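Trevis Workroom Refit: progress report to the Welier Fund
Prepared by Fiifi Amissah
2018-02-16

Period covered: from the November award to date. Work is on programme except for the items listed under Outstanding.

The partition between the workroom and the store is up and painted in two tones of light grey. Duvari supplied the worktops. We chose white over the beech finish in the original bid, at no change in cost. The tops were levelled on delivery and again after the heating had been running for 8 days. The second check showed a fall of 2 mm towards the partition, corrected by packing the back legs.

Marking trials began once the tops were fixed. The purpose is to find a pen and paper pairing that gives a clear line and leaves the worktop clean. Plain white sheets are laid flat, directly on the top, without a mat or tape. Red was used for the first round, as it is the colour most often asked for in the drawing sessions.
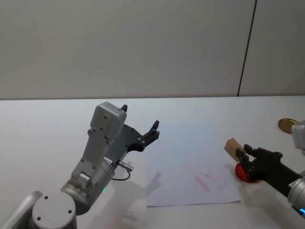

Fig. 1. Worktop against the grey wall, with a white sheet bearing short red marker strokes.

Four papers have been bought for the trial, all from Baidoo. The lightest is likely to be dropped on grounds of handling — it lifts at the corners when the door is opened. The heavier grades will be tested for bleed-through before an order is placed. Results will be set out by paper weight in the next report.

Spending stands at just over 20 per cent of the materials line. The worktop invoice has been paid in full. The paint invoice is with us and has been queried, as delivery was charged twice.

Outstanding
Edge trim to the worktops: awaited from Duvari.
Cleaning test for marker on the white surface: not started.
Store shelving: two quotes received, a third requested.
Revised room plan: to follow with the next claim.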